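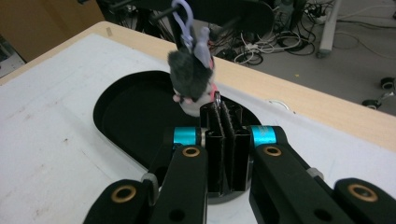 **Trernham, August**

My neighbor Ntombi Naidoo asked me last week why I still write letters by hand to my aunt, when my aunt has a phone and answers messages faster than me. I gave a poor answer at the door, so I try to give a better one now.

When I moved here I was 30 and my English came from school books. My aunt wrote to me every month, always two pages, always with the price of tomatoes at the market. At first I found it boring. Then one winter the letters stopped for some weeks, and I noticed that I missed the tomatoes very much. She had only hurt her wrist.

I keep the letters in a shoe box. There are 89 of them now, and I have read most of them twice. In a phone message she says "all good here, kiss." On paper she complains about the new bus driver, she crosses out a word and writes a ruder one, and she asks the same question about my knee that she asked the month before.

My own letters are slower. I write on Sunday after lunch, first in pencil, because my spelling in my mother's language became weak. I feel a little shame about this. My aunt corrects me in red and sends the page back!

Ntombi listened to all this yesterday and then asked if I have a spare envelope. I gave her three, and also the good pen from Karras, which I would like to have back.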